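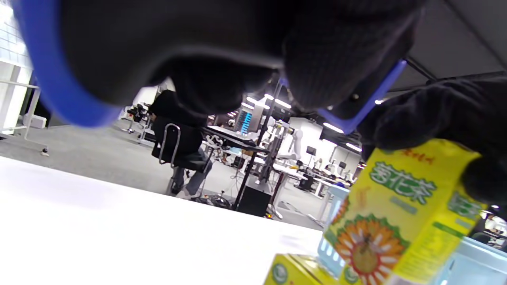
*Reading time: 3 minutes*

## Review: the Zirley hand-held gripper and the Pisharody wrist set

Graltirus was asked to compare two ways of recording packing work for arm training. The Zirley is a gripper tool with its own camera, carried by the operator. The Pisharody straps a motion controller to the back of each gloved hand and a sensor box to each wrist.

Both were tried at a white table with ordinary shop goods, among them yellow cartons of chrysanthemum tea. The trial covered 114 recordings over 7 sessions.

The Zirley was the quicker to set up. Its camera sits very close to the goods, and a carton held near the lens leaves little else in view – a gloved hand can fill half the picture. Printed lettering stayed legible. Operators found the handle tiring after long sessions, and the trigger spring is too stiff.

The Pisharody leaves the fingers free, so that a barcode scanner can be held in one hand while the other goes to the basket. The cables are its weak point. They run back along the forearm and must be checked before every session. Straps should be fastened over the wrist and not over the cuff of the glove.

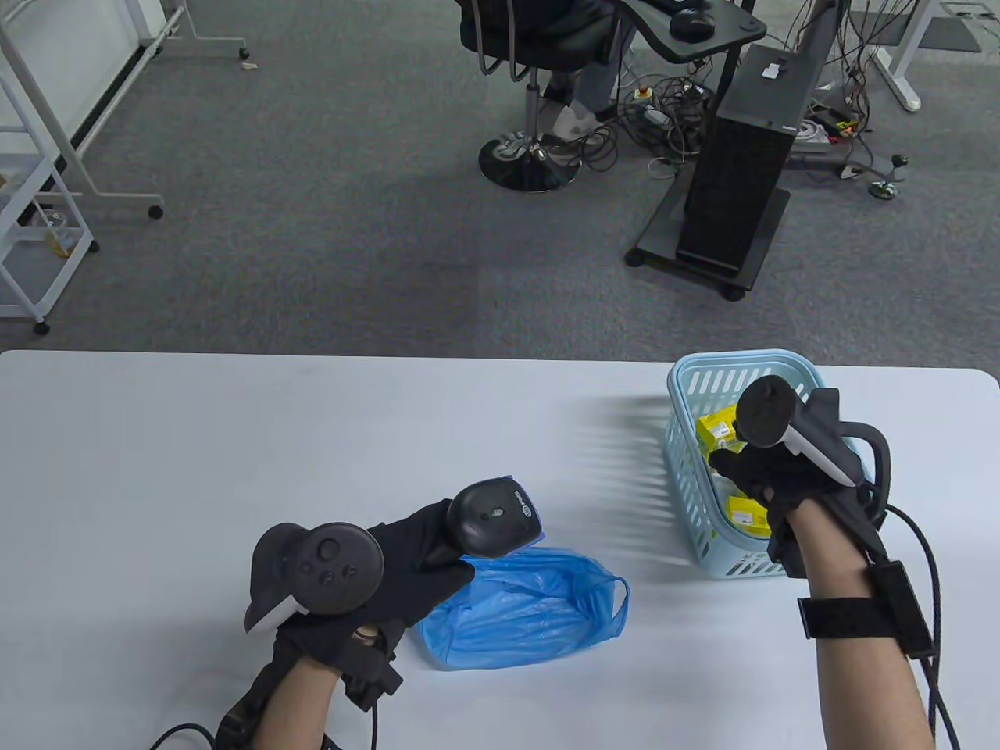

Prirnard replied that the cable complaint had been raised before, and that a longer lead made matters worse in its own trials, as the slack caught on the table edge. It would still choose the wrist set for any task involving a second tool.

Graltirus recommends the Zirley for simple picking and the Pisharody for scanning and sorting. Spare straps should be ordered with the latter – the set is supplied with none.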